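Lema Road roundabout, anybody else had a near miss there?
Community board > Roads and Traffic

kelonar_kid
I drive through the new roundabout at the bottom of Lema Road twice a day and I swear it's getting worse. This morning a delivery van came in from the Kelonar side without even lifting off the gas and I had to put two wheels up on the curb to miss him. Coffee everywhere, heart going like crazy. He waved at me! Like I'd let him in!

I know it replaced the lights back in June and we were all supposed to give it time, but I've given it time. Is it me or is the yield line way too close to the circle on that side?

tamsin_b
It's not you. Same thing happened to my sister, same side. The hedge hides everything until you're practically in it. I go the long way past the school now and it costs me an extra 20 minutes when the buses are out.

OldDodgeDan
Going to be the grump here. I like the roundabout. I sat at those lights for years, engine running, staring at an empty road. Now I roll up, look left, and go. The design is fine, the drivers are the problem, and there isn't a paint job in the world that fixes a guy who won't look left.

kelonar_kid
Dan, I DID look left. I looked left and there was a van in my door. The sign says 20 and he had to be doing 30 at least.

Senyo Yakubu
I ride a bike through there, so let me throw that in. Cars coming downhill on Lema Road don't slow until the last second, and the splitter island is so skinny that I can't wait on it with my bike without the back wheel hanging out in the lane. In a car you get a scare. On a bike you get a lot more than that. I emailed the roads office after I got clipped on the elbow by a mirror (I'm okay, jacket isn't) and got a very polite reply saying they'd log it.

OldDodgeDan
Sorry about the elbow, Senyo, I mean that. But did you report it to the police too? Because an email about a roundabout and a report about a hit are different piles on different desks.

Senyo Yakubu
I did not. I was shaken up and just wanted to get to work. Probably should have.

tamsin_b
Does anyone here run a dashcam? I keep thinking I should get one just for that junction. My brother-in-law has one and never shuts up about it, but he also got his whole deductible back after someone backed into him, so maybe he's earned it.

Nadine Chamoun
I've had one for 3 years! Mine's a Fivodau, the cheap one, front and rear. It's been fine. The only pain is the cord, it comes with one long enough to go around the car and I never know where to tuck the extra. Ended up running it along the headliner and down the door seal and stuffing the rest in the glove box. Get a spare cord while you're at it, mine quit in the cold and of course I didn't notice until I wanted the footage.

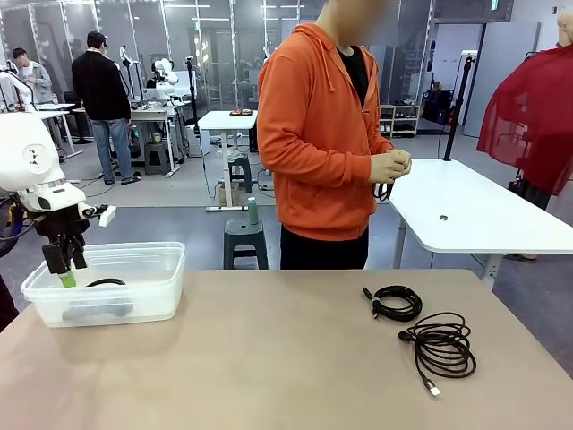
Cables coiled up, two on the table and one in the bin

tamsin_b
Okay, that's good to know, thanks Nadine. Did you ever need to send a clip to anybody?

Nadine Chamoun
Once. A pickup cut across me on the Istness bypass and took my bumper with it, then told his insurance I'd run into him. I sent the clip and the whole argument was over in 2 days. Before that I'd been on hold so long I knew the music by heart. Save the clip right away, though. Mine records over the old stuff, and if I'd driven around for the rest of the week it would've been gone.

hillside_mo
Not to be that person, but do we really want everybody filming everybody? I walk my dog along there. I don't love being in the background of thirty strangers' videos every morning.

OldDodgeDan
Mo, there's a camera on the gas station, the bank, and half the doorbells on Lema Road. That ship sailed.

hillside_mo
Doesn't mean I have to wave it off from the dock, Dan.

kelonar_kid
Ha. Fair. Could we get back to the yield line, though? I'd like to send something to the roads office with more than one name on it. If you've had a close one there, tell me what time of day and which way you were going and I'll put it all in one letter. Mine was 7:40 in the morning, coming up from the Istness end.

tamsin_b
My sister's was right after school let out, heading toward town. Put me down for the hedge as well, that thing needs a haircut.

Senyo Yakubu
8:15 in the morning, downhill, on the bike. Please ask for a wider island. And lights on it, it's pitch dark down there in winter.
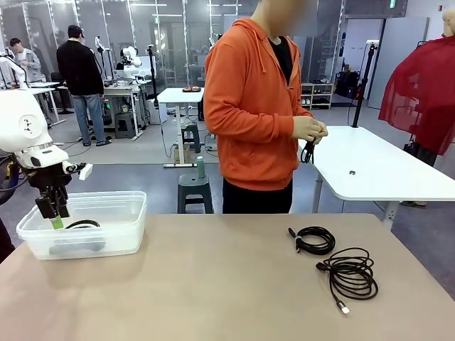

hillside_mo
Who has the right of way there if you both get to the roundabout at the same time?

Nadine Chamoun
The car already in the circle goes first, and anyone coming in has to yield to it, even if they rolled up to the line at the same second.

OldDodgeDan
Which is what I've been saying since the top of the thread. Look left.

kelonar_kid
Dan I will print that out and tape it to the van. Are you signing the letter or not?

OldDodgeDan
For the hedge, sure. Leave my name off the yield line part.

Senyo Yakubu
What about the island?

OldDodgeDan
Fine, the island too. Send it to me before it goes out, I want to read it first.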